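Kustuvus House Residents' Association
Minutes of the house meeting held 18/07/2020

Present: Tin-yau Lau (chair), residents of the Maltby and Fang rooms, two residents of the Wallow room. Apologies were received from the third Wallow resident, who was at work.

The meeting opened at 2 p.m. in the dining room.

1. Minutes of the last meeting

The minutes of the May meeting were read and accepted with one correction. The spare key to the side gate is kept with the chair, not in the hall drawer. Both copies have been changed.

2. Matters arising

The dripping faucet in the upstairs bathroom has been fixed. The bill has been paid out of the house fund.

The list of emergency numbers by the phone still has the old number for the plumber. Tin-yau will replace it.

The bicycle left in the hallway has been moved to the back porch. Its owner asked whether a cover could be bought for it. The meeting felt this was for the owner to pay for, and the owner agreed.

3. House fund

The balance stands at $676. The only large payment expected before the next meeting is the yearly chimney sweep. A proposal to raise the monthly share was put off. It was agreed that $40 may be spent on storage boxes and cleaning supplies under item 4 below.

4. Food in the bedrooms

This item took up most of the meeting. It had been asked for by the Fang room, who are directly below the large bedroom and have had ants along the window sill twice since May.

The chair reminded everyone that the house rule allows drinks and dry snacks in bedrooms, and that fruit and bread are supposed to stay in the kitchen or the dining room. The rule has not been followed for some time and everyone present said they had broken it.

It was pointed out that the large bedroom is now used for more than sleeping, and that when people gather there the food goes wherever there is space. The tray is put down and fills up, and after that things go onto the floor and the bed. One resident said a full ban would not work and would only mean plates being hidden under beds. Another said that the floor was the real trouble, as anything dropped there gets stepped on and carried through the house.

The picture was passed around. The orange on the floor and the small dark red clump farther back were both remarked on, as was what looks like a bun on the purple bedspread. The Fang room asked that no food be put on any bed from now on, whatever else was decided.
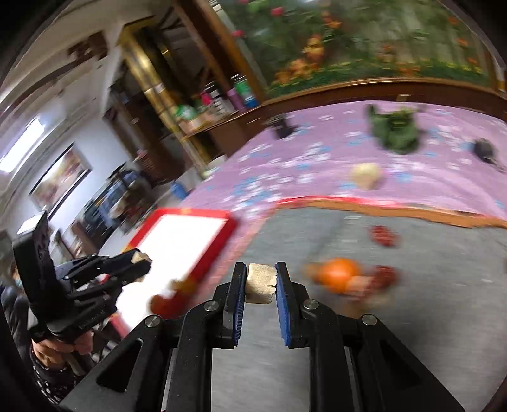 Decisions under item 4

a. Food may be brought into the large bedroom when people are gathered there, on a tray only. Nothing is to be put directly on the floor or on the bed.

b. The tray with the red rim goes back to the kitchen the same evening, washed. Whoever carried it up carries it down.

c. Whole fruit goes back in the fruit bowl. Cut fruit, bread and anything soft that is left over goes in the refrigerator or the compost bin.

d. The floor is to be swept after each gathering and mopped once a week. The mop from the downstairs closet may be used, but must be returned there.

e. The purple bedspread will be taken off, shaken out over the back porch and washed. The label should be checked first, on account of the red and gold trim. A plain sheet can be laid over the bed when the room has visitors.

f. Three storage boxes with lids will be bought for dry snacks, one for each bedroom. Tin-yau will buy these and give the receipt to the chair's file.

Decisions a to f were agreed by all. The arrangement will be looked at again at the next meeting.

5. Shelves in the large bedroom

A resident asked whether the bottles and containers on the dark wooden shelves could be sorted through. Several people keep things there and it is not clear what belongs to whom. It was agreed that everyone will take away what is theirs and put their name on anything they want to leave. Whatever has no name on it at the next meeting will be moved to a box in the hall closet, where it will stay for 2 weeks before being thrown out.

It was asked whether the dark cabinet under the framed picture should be included. It was agreed that it should, on the same terms.

The painted panel over the headboard was also brought up. A Wallow resident would like it cleaned. The meeting was against using any spray or wet cloth on it. It may be dusted with a dry, soft brush.

6. Masks and visitors

There was a short discussion on visitors. It was agreed to keep to the present practice. Visitors are to wear a mask indoors, windows are to be open where the weather allows, and hands are to be washed before handling food. The box of masks by the front door is running low and will be refilled from the house fund.

7. Laundry times

The Maltby room asked to swap its morning slot with the Fang room's evening slot. Agreed. The sheet on the washing machine will be changed to match. Residents were asked to empty the lint trap.

8. Any other business

The hall light has been left on overnight several times. Last person up is asked to turn it off.

A set of measuring cups is missing from the kitchen. Anyone who has them is asked to put them back in the second drawer.

A request for a second fruit bowl was turned down for lack of counter space.

Actions

Tin-yau Lau: replace plumber's number, buy storage boxes, refill masks.
Wallow room: wash the bedspread, dust the painted panel.
Fang room: put out ant bait on the window sill and report back.
Maltby room: update the laundry sheet.
All: clear or label belongings on the shelves and in the dark cabinet.

The date of the next meeting will be posted on the kitchen door. The meeting closed at 3:40 p.m.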